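Standby power in the house at Saklow, part two

In July I started logging standby consumption for every outlet in the house. The first post covered the meter and its error at low loads, so I will not repeat that, except to say that anything under one watt should be read as "under one watt" and no finer.

The yearly total came to 672 kWh for devices that were, as far as anyone in the family was concerned, off. I had guessed half that. The largest single item was the old receiver in the den, which draws 32 watts in standby if network control is enabled. That is 280 kWh a year for the ability to turn it on from a phone. I disabled the setting and the draw fell to 0.4 watts by the meter, subject to the caveat above.

After the receiver the list gets dull quickly. A garage door opener, two cable boxes, a printer, a doorbell transformer that cannot be switched without losing the doorbell. The Dzene microwave uses more power in a year running its clock than heating food, but we do not cook much in it. 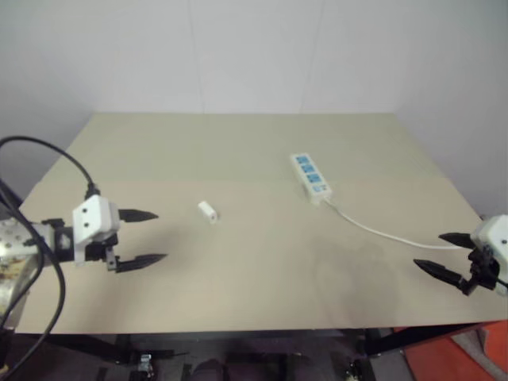
I sorted the loads into three groups. Group A must stay on: router, freezer, sump pump, the doorbell. Group B can be cut overnight with no side effects. Group C can be cut but complains afterward, meaning it loses the time, rescans channels, or runs a cleaning cycle when power returns. The printer is the worst of these. It primes its ink heads after every cold start, and the cost of the ink is well above the cost of the electricity saved. The printer went back to Group A.

Group B went on mechanical timers. I tried a smart plug from Itaser first and it worked, but it draws 0.9 watts itself, and putting one on a charger that idles at 0.2 watts makes matters worse. A plain rocker switch on a strip draws nothing apart from the indicator lamp, if it has one. For the desk and the TV stand I used strips and a habit – the habit took three weeks.

Ratings deserve a note. Most strips sold here are marked 15 amps, and a space heater will take 12.5 of that by itself. Do not put a heater on a strip, timer or no timer. Also check the plug after an hour of normal load. If it is too warm to hold, the contacts are worn and the strip should be thrown away. 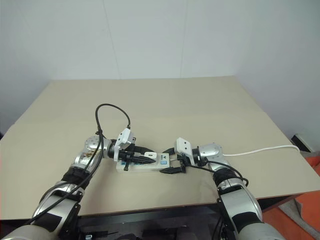 Jacobus Venter wrote in after part one to say that I was ignoring heat. In winter, he argued, standby losses inside the house offset the furnace, so the real saving is smaller than the meter suggests. He is correct for a house with resistance heating. Mine burns gas, which costs far less per unit of heat, and for four months a year I am paying the air conditioner to remove the same watts. I ran it both ways and the correction was small.

The spreadsheet has 2,122 rows and I will send it to anyone who asks. Column F is wrong before the meter swap, so ignore it. Part three will be the well pump, once I have a clamp that fits around the conductor.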